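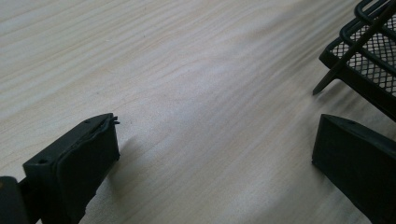 映画の感想を、見たその日のうちに300字で書く方法

時間ないので急いで書きます。前に「感想ってどうやって書いてるの」と聞かれて、返事が長くなりすぎたやつのまとめ直し。対象は、映画は見るけど感想になると「よかった」「長かった」で止まる人。評論家になりたい人向けではないです。

目標は300字。ちょうどじゃなくていい。でも倍は書かない。

用意するもの

・紙とペン(スマホのメモでも可。自分は紙)
・上映時間がわかるもの。チラシでも配信の作品ページでも
・見終わったあとの時間。帰りの電車でいい
・飲み物

レビューサイトは用意しない。見る前も、書き終わるまでも開かない。一回開くともう人の言葉が頭に入ってきて、「テンポが良い」とか「役者の熱演が光る」とか、自分が思ってもいないことを書きはじめます。あらすじも公式に載ってる最初の二行くらいまで。

手順1 見る前に一行だけ書く

何を期待してるか。一行。

例として、先月Canlowの配信で見た『Kumis』。監督はKanyarat Boonyarit、126分、コメディ。自分のメモは「姉妹ものらしい。笑いたい。長いのが不安」。これだけ。雑でいい。

この一行があとで効きます。見終わってから「期待と違ったところ」がそのまま感想の芯になるから。逆に書いておかないと、見終わった瞬間に自分が何を期待してたか忘れる。ほんとに忘れる。で、最初からわかってたような顔で書いてしまう。

誰に勧められて見るのか、も書いておくと便利。友達のおすすめだと点が甘くなる。予告編がうるさかった映画だと辛くなる。自分のかたよりが見えてれば、あとで差し引ける。

手順2 見てる間はほぼ書かない

映画館なら当然スマホは出さない。紙も、手元を見ないで単語ひとつ書けるくらいの大きい字で。読めなくても気にしない。

家で見る場合が問題で、止められるから止めてしまう。自分も最初の頃は台詞をいちいち巻き戻して写してました。これをやると、映画のリズムがまったくわからなくなる。とくにコメディ。笑いは間なので、止めたら死にます。家でも止めない。トイレは先に。

書くとしたら単語だけ。『Kumis』のときのメモは

「冷蔵庫」
「母の電話2回目」
「靴」
「え、ここで終わり?→終わらない」

の四つ。最後のは単語じゃないけど。

手順3 見終わったら最初に「場面」を書く

ここが一番大事なとこ。いきなり評価を書かない。面白かった・つまらなかったは後回し。先に、いま頭に残ってる場面をひとつ書く。

なぜ残ってるかは考えなくていいです。ストーリー上どうでもいい場面でも可。むしろそっちのほうが良いことが多い。

『Kumis』だと、妹が冷蔵庫を開けて、何も取らずに閉めて、また開けるところ。葬式の話をしてる最中に。台詞は姉のほうがずっと喋ってて、カメラは妹の背中しか映さない。自分はここで一番笑って、ちょっとして、あれ、笑うとこだったかな、となった。

これをそのまま書く。この時点で100字は超えてるはず。もう三分の一終わり。

場面が出てこないときは次の順で思い出す。
・音(曲、物音、急に静かになったとこ)
・誰かの手とか服
・自分が時計を見たくなった瞬間
・隣の人が笑ったのに自分は笑わなかった瞬間

下の二つも立派な材料です。退屈した場所が言えるのは、ちゃんと見てた証拠なので。
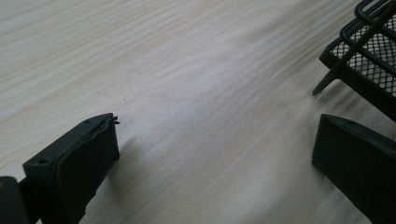 明るい色の木の天板。木目は斜め。

手順4 「なんで」を一回だけ聞く

場面が書けたら、なんで残ったのかを一回だけ自分に聞く。一回だけ。何回もやると理屈になって、映画から離れてしまいます。

冷蔵庫の場面なら、「妹が何も言ってないのに、聞いてないふりをしてるのがわかったから」。これで十分。演技がどうとか演出がどうとかの言葉は使わなくても、演技と演出の話になってる。

うまくいかないときは「もしこの場面がこうだったら」と置き換えてみる。妹の顔が映ってたら? 音楽が鳴ってたら? たぶん泣かせる場面になってた。じゃあ背中だけにしたのが効いてたんだな、とわかる。便利なので困ったらこれ。

手順5 役者・脚本・監督のうち、ひとつだけ選ぶ

300字で全部は無理。初めの頃の自分の感想は「脚本もよく、演技もよく、音楽もよかった」で、読み返すとどの映画の話かわからない。ひとつ選んで、ほかは捨てる。

選び方。

・よかった点と悪かった点が両方あるものを選ぶ。片方しか言えないと平べったくなる
・脇役は狙い目。主役はみんな書く
・脚本を選ぶなら、台詞をひとつ引く。うろ覚えなら引用の形にしないで「〜みたいなことを言う」と書く。まちがった台詞をかぎかっこに入れるのが一番恥ずかしい(やった)

監督の話をするときは前の作品と比べたくなるけど、見てないなら比べない。『Kumis』の前に『Girnis』という作品があって、自分は途中で寝てます。なので比べませんでした。寝た、とは書いてもいいと思う。書かなかったけど。

手順6 あらすじは一文

ここでやっとあらすじ。最初に書かないのは、最初に書くとあらすじで300字が終わるからです。経験上ほぼ必ずそうなる。

一文の型。「誰が、何をしなきゃいけなくなる話」。
『Kumis』なら「仲の悪い姉妹が、母の店を一晩だけ開けなきゃいけなくなる話」。

結末は書かない。中盤の驚きも書かない。自分の基準は、予告編に出てるとこまで。予告編が全部見せてる場合は、自分で線を引いて。開始30分くらいまでなら大体怒られないです。

手順7 並べる

順番はこれで固定してます。考えなくて済むように。

1 場面
2 あらすじ一文
3 なんで残ったか
4 引っかかったとこ
5 見る前の一行に戻る

5はそのまま引用しないで、答える感じで。「長いのが不安だった。後半、店を閉めてからの部分はやっぱり長い」とか。これで終わり。「ぜひ劇場で」みたいな締めはいらない。どこで見るかは読む人が決めるので。

実際に書いたもの。

「姉がずっと葬式の段取りを喋っている。妹は冷蔵庫を開けて、何も取らずに閉めて、また開ける。映るのは背中だけ。『Kumis』は仲の悪い姉妹が母の店を一晩だけ開けることになるコメディで、笑えるのはだいたい妹が黙っているときだ。顔を見せないから、聞いていないふりだとわかる。喋る役の姉は少し損をしていて、怒る台詞が毎回同じ長さで来る。二回目の母の電話のあとは先が読めてしまった。笑いたくて見て、前半はよく笑った。長いのが不安で、店を閉めてからはやはり長い。終わりそうで終わらない場面が続く。それでも最後に靴を履くところで、妹がやっと姉の方を向くのかと思って身を乗り出した。」

靴のとこはぎりぎりネタバレかも。向くかどうかは書いてないのでセーフということに。

手順8 削る

書いたら次の言葉を探して消す。

・「とても」「すごく」「本当に」
・「考えさせられる」→何を考えたのか書く。書けないなら考えてない
・「良くも悪くも」→どっちか決める
・「〜と思う」「〜と感じた」 感想なんだから思ってるに決まってる。ひとつ残すくらいで
・「人を選ぶ」→どんな人が嫌がりそうか具体的に
・「圧巻」

消したら声に出して一回読む。息が続かない文は切る。家族がいる人は小声で。

点数はどうするか

つけない派です。つけたい人はつけていいけど、文章を書き終わってから。先に点をつけると、文章が点の言い訳になる。三つ星だから褒めすぎないように、とか考えだすので。

つまらなかった映画の場合

手順は同じ。ただし二つだけ注意。

ひとつ、役者の見た目の話はしない。演技の話をしてるつもりで見た目の話になってることがあるので、書いたら疑う。

もうひとつ、一か所は良かったところを探す。礼儀というより、悪口だけの文章は読む側が途中で飽きるから。衣装でも看板でも、脇の人の咳払いでもいい。Dimitriouっていう近所の小さい映画館で見た西部劇が本当にだめで、でも馬が一頭だけずっと言うことを聞いてなかった。そこだけ書いたら、いつもより読まれました。

よくある失敗

次の日に書く。
これはだいたい失敗する。寝ると場面が減って意見だけ残ります。自分は夜9時を過ぎて見終わった日でも、場面だけは寝る前に書く。残りは朝でいい。

調べすぎる。
監督の出身とか撮影の苦労話とか。面白いけど、それはその記事を書いた人の仕事。自分の感想に入れるのは、入れないと意味が通じないときだけ。

全部の映画で書く。
続かないです。自分は3本見て1本書くペース。書かなかった映画を損したと思わないこと。10月は一本も書いてなせん。

友達に先に喋る。
人によるけど、自分は喋ると満足して書けなくなる。逆に喋ったほうがまとまる人は、喋った直後にメモ。録音してもいいかも。

公開するとき

ブログでもSNSでも、タイトルと上映時間と、どこで見たか(映画館か配信か)は入れとくと後で自分が助かる。吹替か字幕かも。コメディは吹替で印象がだいぶ変わるので。

作ってる人に届くかもしれない、というのは頭のすみに置いておく。届くから褒めるということじゃなくて、本人の前で言えるくらいの言い方にしておく、という程度。

とりあえずここまで。長い映画を分けて見た場合の書き方は別に書きます。そのうち。

コメント

みどり亀
手順3の「時計を見たくなった瞬間」、助かりました。いつもそこを無かったことにして書いてた。

そら豆
「書いてなせん」になってますよー。あと自分は『Girnis』最後まで見ました。後半のほうが良いので起きてください

名無し
あらすじを後にするの、やってみたら本当に字数が余った。余ったらどうすれば?

 管理人
 >そら豆さん ほんとだ、あとで直します。『Girnis』は再挑戦します…
 >名無しさん 余ったらそのままで。足さないほうがいいでう

kt
点数つけない派だけど、後で自分が好きだった映画を探すとき困りませんか。私は印だけつけてます。

当サイトではCookieを使用しています。閲覧を続けると、Cookieの使用に同意したものとみなされます。 同意する 設定を変更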